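ホーム 記事一覧 このブログについて リンク お問い合わせ
サイト内検索 キーワードを入力 検索

楕円の中に積み木を入れるだけのロボットを見に行った話

2020-12-24
印刷する メールで送る
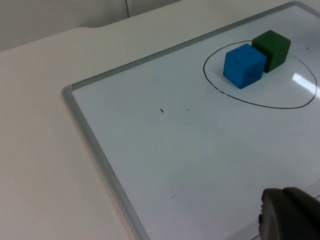 行くまでの経緯

先に断っておくと、私はロボットの公開デモというものをあまり信用していない。展示会で何度も「自律で動いています」と言われ、よく見ると裏で人がコントローラーを握っていた、という経験があるからだ。握っていること自体は別にかまわない。かまわないが、それなら最初からそう言ってほしい。

今回はバルチュモン(Baltuvmont)にあるフリキエ(Flikier)という会社の見学会に行ってきた。案内のメールには「日常環境で学習するロボットアーム、新世代の汎用操作」とあって、この時点でもう眉に唾をつけていた。「汎用」という言葉をメール一通の中で四回使う会社には、何かしら事情があるものだと思っている。それでも申し込んだのは、参加費が無料で、定員が16人と少なく、質疑の時間が長めに取ってあったから。大きな会場で遠くから動画を見せられるよりはずっといい。

受付で名札と薄いパンフレットをもらった。パンフレットの表紙には台所で皿を洗うロボットのイラストが描いてある。イラストである。写真ではない。こういうところはつい見てしまう。

デモの中身

案内してくれたのはレジス・ジョリー(Régis Joly)さんという、操作学習の担当の人だった。最初の10分ほどは会社紹介で、ここは省く。プレルタロー(Pleltarau)というのが社内で開発している制御ソフトの名前で、ダガン(Duggan)がその学習データをためておく仕組みの名前だそうだ。名前が多い。途中で何度か取り違えて、隣の人に小声で確認した。

で、肝心のデモである。机の上にホワイトボードを寝かせて、黒いマーカーで大きな楕円が描いてある。課題は、青と緑のスポンジの立方体をその楕円の中に入れること。以上。

正直に書くと、拍子抜けした。台所はどこへ行ったのか。皿は。

ただ、説明を聞いているうちに少し考えが変わったところもある。ジョリーさんによれば、この課題のねらいは「線で囲まれた場所」という指示をロボットに理解させることにあるらしい。箱やトレーなら縁に段差があるから、多少雑に落としても中に収まる。平らな板に描いた線だとそうはいかない。放したときに少し転がれば外に出てしまうし、線を踏めば失敗と数える。なるほど、それは理屈としてはわかる。

手首のカメラの映像が横のモニターに出ていて、私はほとんどそっちを見ていた。アームが動くと画面全体が動くので、慣れないうちは軽く酔う。しかしこの視点は面白い。外から見ているとアームは堂々としているのに、手首から見る世界はずいぶん狭い。指先が大きく映り込んで、その向こうに楕円と二つの立方体が斜めに見える。緑は青の後ろで、二つはぴったりくっついている。楕円の右半分はまるまる空いているのに、左に寄せて並べてあるのである。

照明の反射について

気になったのは反射だ。ホワイトボードはつるつるしているので、天井の照明がまともに映る。モニターで見ると、立方体の右のほうに白い筋がぎらっと出て、そのあたりの楕円の線が半分飛んでいた。人間なら「まあここに線が続いているんだろう」と補って見る。機械はどうしているのか。

質疑で真っ先にこれを聞いた。答えは「学習データに反射のあるものも含めているので、ある程度は対応できます」。ある程度とはどの程度か、と重ねて聞いたら、別の部署のパスカル・カレ(Pascal Carré)さんが引き取って、照明の位置を変えた試験は「1月以降に計画している」とのことだった。つまりまだやっていない。やっていないと言ってくれたのはよかったが、最初の答えと並べるとだいぶ印象が違う。

ついでに言うと、楕円の線は手描きで、左下のあたりでマーカーが少しかすれていた。こういう雑さは嫌いではない。きれいに印刷したシートを使って「日常環境」と言われるよりは、かすれた線のほうがまだ信用できる。楕円の外には短い線や点もついていて、あれを目印と間違えることはないのかとも思ったが、この質問は時間切れで聞けなかった。

数字の話

スライドには「500回のデモンストレーションで学習」とあった。人がアームを遠隔で動かして手本を見せ、それを500回ぶん集めたという意味だそうだ。多いのか少ないのか、素人にはぴんと来ない。会場の反応も薄かった。

私が引っかかったのは評価のほうである。試行が30回、そのグラフの棒がずいぶん高い。ところが軸に目盛りの数字がない。棒の高さだけで「高い」と言われても困る。あとで個別に聞いたら、成功の数え方が二通りあって、楕円の中に両方入れば成功とするものと、片方でも入れば部分点をつけるものがあり、スライドは後者だった。それはスライドに書くべきだろう。書いてあったら、私はたぶん素直に感心して帰ったと思う。

もうひとつ、失敗したときに誰が片付けるのかという問題がある。立方体を最初の位置に戻すのは人間で、これを何百回もやる。カレさんにその作業時間は計算に入っているのかと聞くと、少し笑って「入っていません」と言った。人の手間を省く機械の開発に、スポンジの立方体を置き直し続ける人の手間がかかっている。別に責めているわけではなく、研究とはそういうものだろうとは思う。ただ「自動化による削減効果」のスライドの次にこの話を聞くと、どうしても首をかしげたくなる。

ほかの参加者

工場の設備担当らしき人が、うちの部品に使えるかと熱心に聞いていた。金属の小物で、油がついているという。ジョリーさんの返事は歯切れが悪く、指先の材質を変える必要があるかもしれない、把持力も調整が要る、まずはご相談を、という調子だった。スポンジの立方体は柔らかくて軽いから、多少強くつかんでも壊れないし、落としても音がしない。デモ向きの素材なのだ。油のついた金属部品とは話が違う。あの人はたぶん相談には行かないと思う。

学生らしい二人組は、逆にすごく楽しそうだった。楕円を二つ描いて色で分けたらどうなるか、線が閉じていなかったらどうか、などと矢継ぎ早に聞いていて、ジョリーさんもこの時だけは早口になっていた。営業の話をしているときよりずっといい顔をしていた。最初からこの調子でやってくれればいいのに。

それで、どうだったか

行ってよかったかと聞かれれば、よかった。少なくとも「裏で誰かが握っているのでは」という私の疑いについては、コントローラーを机の上に置いたまま動かすところを見せてくれたので、一応引っ込めることにする。一応と書いたのは、見えるところのコントローラーが一台だったというだけで、それ以上は確かめようがないからである。性格が悪いと言われても仕方がない。

一方で、あの案内メールの文面と、机の上のスポンジ二個との距離は、やはり大きい。板に描いた線を読んでそこに物を置く、という地味な課題を地味なまま紹介してくれたら、私のような人間はかえって食いつくのに、なぜ皿洗いの絵を表紙に描くのか。広報の人に聞いてみたかったが、この日は来ていなかった。

帰りはバス停まで歩いて、138番のバスに乗った。車内でパンフレットを読み返したら、裏表紙に小さな字で「イラストはイメージです」とあった。

次回の見学会の日程はまだ決まっていないそうで、決まったら申込者にメールが来る。照明を変えた試験の結果が出ているなら、もう一度行ってもいいと思っている。その時は目盛りのついたグラフでお願いしたい。

印刷する メールで送る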